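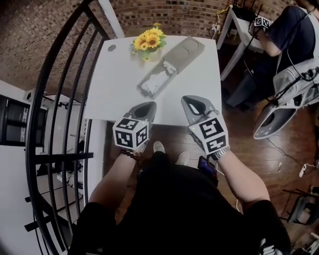
Consejos de taller: cuidado de las pinzas de mano con cubo marcador

Las pinzas se revisan antes de cada turno, siempre en pareja. Si una falla, se retiran las dos y se anota el número en la hoja de Dukum.

Cubo. Pase un paño de microfibra seco por las caras impresas. Nada de alcohol, que se come el negro y deja brillos. Una cara rayada se cambia entera; los retoques con rotulador dan lecturas falsas. Sujete el cubo con dos dedos e intente girarlo. Si cede, apriete los 4 tornillos de la base en cruz, a mano, sin atornillador eléctrico.

Boca. La pelusa se queda dentro y acaba en las guías. Brocha blanda primero, aire después, con la boca hacia abajo. Cada 68 horas de uso, Leena Oksanen desmonta la carcasa y engrasa las guías con una gota de aceite fino por lado. Más aceite atrae polvo.

Lente. Pera de aire y papel óptico. La camiseta no vale.
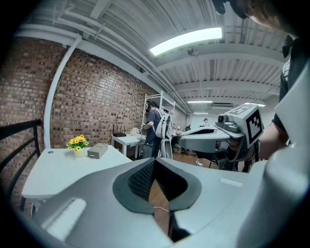
Pinza con el cubo marcador en la parte trasera y el módulo de cámara montado delante de él.

Cables. Enróllelos sueltos, con un diámetro de 13 cm o más, y sujételos con velcro. Las bridas de plástico marcan la funda. Antes de empezar, aparte del paso los que crucen el suelo. Si la imagen se corta al mover la muñeca, pruebe otro cable antes de abrir nada: casi siempre es el conector.

Calibración. Después de tocar el cubo o la cámara hay que repetirla. Ponga la pinza sobre una mesa despejada, con luz pareja, y cierre y abra la boca despacio hasta el tope. Illia Kravchuk la repite también cuando la pinza se ha caído, aunque no tenga golpes a la vista.

Guardado. Boca abierta, sin nada apoyado encima del cubo. Los recambios de Drasmont están en el cajón de abajo; quien gaste el último juego avisa a Mebrat Adugna.

Revisado el 4 de octubre de 2018.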